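2 min read
17 shares

Posent Hall kitchen -- opening-up checklist, January

Fire door closes on its own: yes. Slow on the last few inches, watch it.
Extinguisher in date: yes.
Blanket on hook: no. Found in the drawer, put back.
Fridge at 5 or under: yes.
Boiler pressure: low, topped up.
Trip hazards: mat by the back step curls up. Tape it or bin it -- I would bin it.
First aid box: short of plasters, 22 left.
Window catch, left side: still loose. 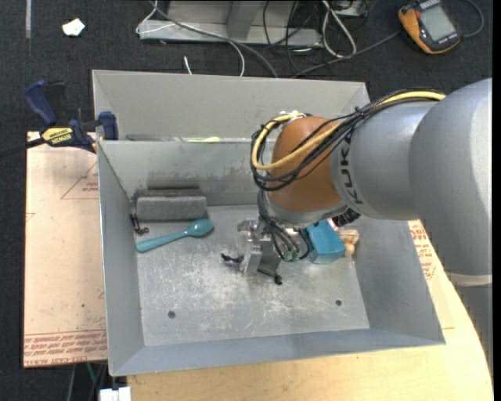 Back step light: works, cover cracked. New one ordered from Görtz.

3 comments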